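Right, a little thread about buying plain t-shirts, as I've had three messages asking and I do go on a bit, so put the kettle on.

1/5 For years I bought the cheapest multipack going and wondered why every one of them twisted at the side seams by February. Check those seams before you pay, they should run straight down.

2/5 Sleeves next! I like mine short but roomy, so I can get my elbows moving.

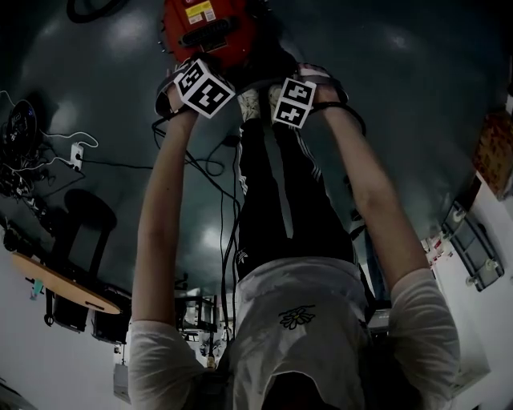

White tee with the little black flower on the front, black trousers.

3/5 Washing: inside out, cool, with other pale things, and please don't tumble them. I peg mine by the hem on a Monday and they hardly need ironing.

4/5 The market at Gatton has a lovely stall for these, roughly 13 pounds each, and the lady there will let you feel the cloth for as long as you like.

5/5 Black trousers are a whole other thread (pockets!!) and I'll get to it after tea.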